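A Hedge for Dry Ground

February
By a contributing writer

Print this article | E-mail this article

When I moved to the valley of Leiva, the garden had one good thing in it, and it was the stone wall. Everything else was dry grass and a line of old roses which had not been cut for many years. I wanted a hedge on the west side, where the wind comes in the afternoon, and I did not want to carry water to it for the rest of my life.

In the country where I grew up, a hedge means box or privet. You plant it in autumn, it rains, and you do not think about it any more. In Leiva the rain stops in spring and the ground becomes like a brick. My first hedge was privet, and I lost half of it before the end of summer. The other half I took out myself, with some anger.

The plant that changed my opinion was westringia, which people also call coastal rosemary. It is not a rosemary at all, but the leaves are narrow and gray-green and sit close around the stem, so the name is easy to understand. It flowers in small white or pale mauve flowers, on and off for most of the year. It accepts wind, salt and poor soil, and it can be cut to a firm shape without showing bare wood, if you begin early enough.

I bought mine at Gandero, the nursery on the road out of the village. They sell it in small tubes and in large pots, and I asked for the large pots because I was impatient. The man at the counter shook his head and brought me the tubes. A small plant, he told me, makes its roots in your soil. A big one has made them already in the pot, going round and round, and it will be slow to leave this habit. I bought the tubes and also one large pot, because I am stubborn. By the second summer I could not see which was which, and by the third the large one was the weakest in the row.
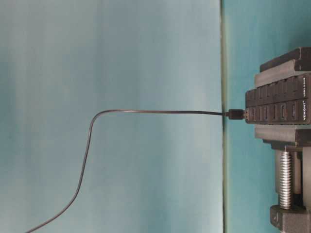
A USB hub held in a clamp.

The work is in the ground, before the plants arrive. My soil is clay with stones, and for the first row I dug one neat hole for each plant. This was a mistake. In heavy clay a neat hole is a bucket. When it finally rained, the water stood in every hole for days, and the young roots did not like it. For the second row I opened a long trench, broke the bottom with a fork, and put the same soil back, higher than it was before, so that the hedge stands on a low ridge. I added no manure and only a little compost on the top. Plants of this kind come from lean ground, and rich food gives them long soft branches that fall open in the wind.

For spacing I used 3 feet between the stems. Many books say less, and if you want a closed wall in one year, you can plant closer. But the plants will then fight for the same water, and in a dry place this is a fight that you will have to pay for. With the wider spacing my hedge closed in its third year. I had to look at the gaps until then, and I planted some yellow paper daisies in them, which I now miss a little.

On top went gravel from Stondex, who have the quarry above the river. I had always used bark, but here it dries, becomes gray and blows against the fence. The gravel stays. I ordered 800 pounds and had it tipped beside the gate, and for several evenings I moved it with a barrow that had a soft tire. Keep it a hand's width away from the stems, and not too deep. If you can no longer push a finger through to the soil, light rain will not reach it either. 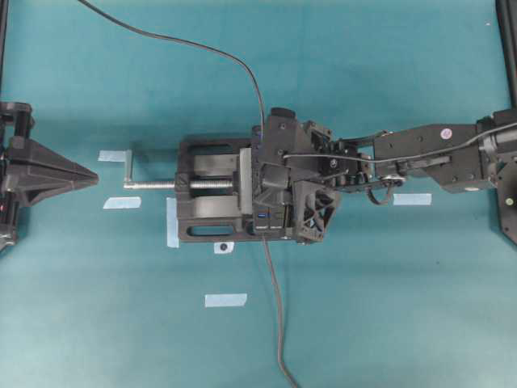
Watering in the first summer should be rare and long. I gave each plant a full can every ten days, late in the evening, and poured it slowly at the edge of the leaves, where the new roots are searching. In the second summer I watered twice in total, when the days were very hot. After that I stopped. The tips hang a little at four in the afternoon in the worst weeks — in the beginning this frightened me — but in the morning they are straight again.

Cutting is simple, but it cannot wait. I cut the first time when the plants were as high as my knee, taking only the soft ends, and I still do it after each large flush of flowers. Never cut back into the old brown wood where there are no leaves. It may not answer. If a hedge has been forgotten for years, it is better to reduce it a little each season, or to begin again with tubes.

There are selected forms now, and for a small garden they are worth the higher price. The one I like best is sold at Gandero under the name Junia. It stays low, to the height of a chair seat, and grows so dense that I clip it only once a year. I have it along the path to the kitchen, with blue fescue in front and an old olive behind. The common form is still better against wind, and much cheaper if you have a long boundary. Mine is 116 feet from the gate to the corner.

The birds found it before it was closed. Small wrens go in at the bottom, and in the mornings the bees are loud enough to hear from the door. I left three of the old roses at the end near the wall, and they have never flowered so well as now, with the wind taken away from them. This winter I will take cuttings for the north side, in sharp sand, with the lower leaves pulled off.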